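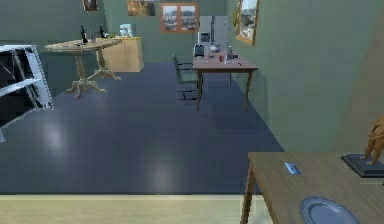 Base goals next to the pedestal table rejected as in collision, Tramine planner + Murnico scene export

Forum: Planning and control > Mobile manipulation

oonyeka
Posted September 15, 2024

Setup: mobile base with a single arm, kitchen scene from the Murnico asset pack, Tramine for base and arm planning. The task is to fetch one of the two bottles from the tall pedestal table and put it on the dining table in front of the refrigerator. Everything is in sim for now.

The arm planner is fine on its own. If I teleport the base to a hand-picked pose by the pedestal table it finds a path to the pregrasp almost every time. The trouble is one step earlier. The base pose sampler draws 500 candidates in a ring around the grasp target, scores them by reachability, then checks each against the collision world. On the dining table I get plenty of survivors. On the pedestal table I get 14, and all of them sit at the far end of the ring where the arm is close to fully extended. The arm planner then fails or returns something with the elbow folded the wrong way.

Log from a typical run:

[base_sampler] target=bottle_01 candidates=500
[base_sampler] reachability pass complete
[collision] first contact: base_link <-> pedestal_table_collision
[base_sampler] surviving=14
[arm_planner] no solution within budget

The base is low and flat in front and I expected it to get its leading edge in under the tabletop. The legs of that table splay out and end in curled feet, so some blocking is expected, but not this much. Padding is set to 3 cm. Dropping it to zero does not change the count in any way I care about.

Is the sampler using the wrong footprint, or is it the asset?

Osaze

mcarre
Open the collision layer in the viewer before touching the sampler. The pack ships visual and collision meshes as separate files and the default export writes one convex hull per object. A hull around a table is a solid block from the tabletop down to the feet. With splayed feet it will be a flared block, so the lowest slice may be the widest part of it.

Padding having no effect fits that. You are not near the surface of anything, you are well inside a volume that should be empty.

oonyeka
Viewer confirms it. One hull, floor to tabletop. The dining table is exported the same way, but there I never need to get under it. The cluster of things I care about is toward the far end, and I had been approaching from that side.

So I want something better than a hull for the furniture. What do people use? I tried the convex decomposition tool with default settings and got a large number of slivers around the curled feet, and the collision check slowed down enough that the sampler hit its time limit.

bholub
Do not decompose it. Replace it with primitives by hand. One box for the top, one upright box per leg, one low flat box per foot. It takes a few minutes per table and the check is faster than with any mesh. The carving on the legs is of no interest to a base planner.

Decomposition looks attractive when there is one scene. Then somebody rescales the asset, the tool is run again, the pieces come out differently, and a plan that passed yesterday fails today with nothing changed in your code. I have had regression tests go red for exactly that.

mcarre
By hand is fine for two tables. The pack has a lot more than two, and the scene generator swaps them. I would not want to maintain a directory of hand-placed boxes against assets I do not control.

Decomposition is deterministic if you fix the seed and store the output with a hash of the input mesh. Run it once at import, commit the result, never run it at load time. The slivers come from the concavity threshold. Raise it, cap the number of pieces at 15, and merge anything below a minimum volume into its neighbor. I get usable results on carved furniture with that.

bholub
Usable for the base, perhaps. Check the tabletop. With a loose threshold the tool likes to merge the top with the upper part of the legs and you get a wedge under the edge. That is the exact volume he wants back.

mcarre
Yes, it can do that. Split the mesh by connected components first if the asset has them. Most of the furniture in the pack was modeled in separate parts and joined on export, so the split is clean. Then decompose the legs and leave the top as a single box.

bholub
At which point you have a box for the top and a special case for the legs, and we are nearly in agreement.

skkan
There is a third option which neither of you is going to like. Skip meshes for the base check. Voxelize the visual mesh, build a signed distance field for the whole room, and query the base as a set of spheres. The cost is the same whatever the furniture looks like. The room is static apart from the items being manipulated, so the field is built once and cached.

It also gives you a gradient, so the sampler can push a slightly colliding candidate out to free space where the current one just discards it. In my case that mattered more than the geometry fix.

Two warnings. The visual meshes are not always watertight, so get the sign from a flood fill started in known free space and do not trust the normals. And keep manipulated objects out of the static field. I baked the bottles in once and spent a day wondering why every grasp pose was in collision.

Shuk-fan

oonyeka
The field sounds right for the base but I still need something for the arm, since Tramine checks the arm against convex shapes only. Are you running two collision worlds?

skkan
Yes. Field for base and torso, convex shapes for the arm. They disagree at the edges by up to a voxel. I resolve that by making the field the stricter one, so a base pose that passes there has never been in contact in the other.

djang
I would argue against two worlds. We did that at Janer for a while. It works until somebody changes the padding in one and not the other, and then you have a planner which places the base in a pose the arm planner considers an invalid start state. The error message says nothing about padding. It says "start state in collision" and points at whatever link comes first in the list.

If you do go that way, derive both from a single config value and assert on it at startup.

A separate point for Osaze. Even with correct geometry you may not get the poses you want. Is your sampler yaw uniform, or does it face the target?

oonyeka
It faces the target, with a small spread.

djang
Then look at that as well. For a base with an offset arm mount, facing the target is often a poor yaw. The best ones put the shoulder in line with the target and leave the base at an angle. On a narrow table it also changes which part of the base goes under the top. Make yaw uniform, accept a lower hit rate, let the reachability map sort it out.

You also have two bottles up there, one slightly behind the other from some approach directions. If the sampler scores reachability for the gripper alone and ignores the neighbor, it will rank poses highly where the forearm sweeps through the second bottle. Check that the neighbor is present in the scoring step. By default it is only added at arm planning.

bholub
The neighbor bottle is a good catch. The default is documented, in a footnote under the scene API, where I doubt many people have looked.

oonyeka
Results so far, same seed for all runs.

Boris's primitives on the pedestal table only: the close poses come back, including ones with the front of the base under the top. The arm planner solves from most of them. The check is faster than with the original hull plus padding, which I did not expect, and I suspect the mesh path has some overhead the box path avoids.

Marcelle's capped decomposition with the component split: nearly the same set of surviving poses. The ones lost are all near the feet, where the pieces bulge a little past the real shape. I can live with that.

Uniform yaw: fewer survivors in total, but the top-ranked ones are clearly better. I had two parameters hiding one another.

Neighbor bottle in the scoring step: was missing, as predicted. With it added the ranking changed order but the success count on this scene did not. I will leave it on.

I have not tried the distance field. It is more work than the rest and I want to see first how the imported assets behave across more rooms.

One remaining failure. When the target is the bottle farther back, the planner sometimes picks an approach between the table and the cabinet. The base fits in the static check, and then the local controller refuses to enter.

mcarre
Controller inflation is separate from planner padding. Compare the two values before anything else.

djang
Same thing I described above, with the controller in place of the arm planner. It is always the padding.

bholub
It is not always the padding. Check whether the controller uses a circular footprint. A circle around a rectangular base will not enter a gap that the rectangle fits through, and no inflation value will fix it.

oonyeka
It is the circle. Inflation matched the planner's 3 cm already. The local controller config was copied from the Abou Jaoude template, which sets a radius and ignores the polygon if both are given. Polygon in, radius out, and it enters the gap. Slowly, but it enters.

skkan
Worth reporting against the template. If both are given it should at least warn.

oonyeka
Reported. I also attached the import script for the component split and the box-top rule to the report, in case anyone else is on the same pack. It assumes the largest flat component is the tabletop, so it will do something wrong on shelves.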